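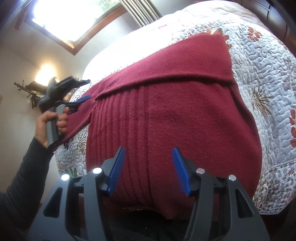 Traian Bălan asked after the last run-through why anyone folds on a bed at all, when a table is right there. Fair. Answer it up front, before he asks again.

- Bed is wide, right height for most people. Quilt grips a bit so stuff doesnt slide off. Table at the Brevevico place, everything slid.
- Big dark red thing on a pale flowered quilt = easy to see your edges. Lint shows too. Say this quick, move on.

SLIDE 3. First fold
- Top over, toward you. Don't chase the corners yet
- Leave the flap thick. Smooth with flat hand, out from the middle
- Ribbed stripes: use them as a ruler, fold along, not accross
- Frayed hem? Tuck it under, trim it later. (Stuart Fothergill will say trim first. Let him, 1 min max)

SLIDE 4. Second fold
- Ribbed stuff springs back. Rounded fold is fine, pressing it hard is a waste of time
- Lift from the middle of the fold, never by one corner
- Pillows stay up at the top, work below them
- ask room: who rolls? hands up

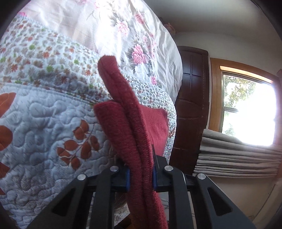
SLIDE 5. Where it goes
- Shelf, fold facing out
- Heavy at bottom, knits on top
- July batch went in a box w/o labels, tell that story only if time
- Handouts by the door, Q's after, mic off!!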